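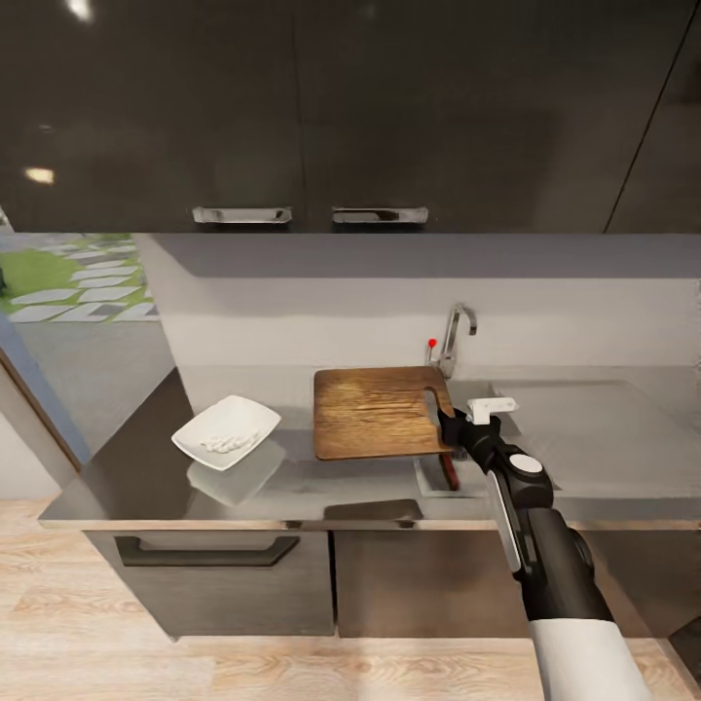 Motska Free-Standing Punching Bag: Three Months of Hitting It in the Basement

I box the way some people play guitar. I own the gear, I know the words, and I would prefer you didn't ask for a demonstration. Two evening classes a week at a gym over a tire shop, one amateur bout several years ago that I lost on points and on general appearance, and since January a bag of my own at home.

The bag is the Motska, the tall one with the fillable base. It cost me $187 with shipping. I wanted a hanging bag like a normal person, but the joists in my basement were put in by somebody who was saving wood for another project, and I have seen enough ceilings up close.

Setup

The box says 19 minutes. I like that they didn't round up to 20, it gives the impression of a man with a stopwatch. My own time was most of an evening, and the bulk of that went to filling the base. You can use water or sand. The water option means running a hose down the stairs or making friends with a bucket. I did water first, and the bag walked. Every decent hook moved it a few inches toward the dryer, and by the end of a three-minute round we were both in a different part of the basement.

So I drained it and went to sand. The fill hole is the size of a jar lid, and the funnel that comes in the box is narrower than that, apparently designed for salad dressing. Cut the bottom off a milk jug and use that. Buy play sand, the dry kind, and leave it indoors for a day or two before you pour. Mine had been sitting in the driveway and went in like oatmeal.

With sand in it the thing stays put. It rocks when you kick it and comes back upright a little slower than you'd like, but it's no longer trying to leave.

Hitting it

The column is a plastic core with foam around it and a vinyl sleeve over the top. The middle third is the good part. Straight punches land with a nice dull thud, body hooks feel right, and I can work for six rounds without my wrists filing a complaint.

Higher up, the foam gets thinner, or the core gets closer, whichever way you want to look at it. A hard cross up there in bag gloves gives you a little knock through the knuckles. I switched to my 16-ounce sparring gloves for anything at head height and it mostly went away.

Down low is where kickboxers will be disappointed. The padding stops well short of the base, so a proper low kick is a gamble. Aim at somebody's thigh and you're fine. Aim at the calf, as my coach keeps telling us to, and you will meet the collar where the column screws into the base. I have met it twice. The second time I sat on the stairs for a while and thought about tennis.

Noise

Better than a heavy bag on a chain, worse than the listing suggests. There's no jingle, but the base thumps on every rebound and concrete carries it. Upstairs it sounds like someone moving a couch, over and over, with a rest every three minutes. A couple of interlocking foam mats took the edge off. My household has agreed on nothing after 9 p.m.

How it's holding up

The sleeve has a shiny patch where I throw the right hand and no patch at all where I throw the left, so at least I have that in writing. The stitching is fine. The zipper pull came off in the second week and I replaced it with a paper clip. The collar works itself loose, and I give it a quarter turn before each session. If I forget, the column starts to squeak on the backswing.

The smell of new vinyl lasted three weeks. Now it smells like gloves, and I can't really hold the manufacturer responsible for that.

Against the others

Before buying I tried the Astham at a friend's place. It has better foam up top and a rounder, softer column, but the base is smaller and it tips if you clinch with it. (Yes, I clinch with the bag. I get tired.) The Farahani is what my gym has in the corner for the kids' class, and it has survived the kids' class, which tells you plenty. It also costs a good deal more, and you need a second adult to move it.

Who should get one

If you mostly box and can't hang anything, this is a decent bag for the money. If you kick low, spend more or fix your ceiling. Anyone over six feet should try one in person first, as the top comes up to my eyebrows and I'm not tall.

I'm keeping mine. Three and a half out of five, and the half is for the thud.

Update: the collar ring cracked. Motska mailed a new one without asking for the receipt, and it came with another funnel. Same size.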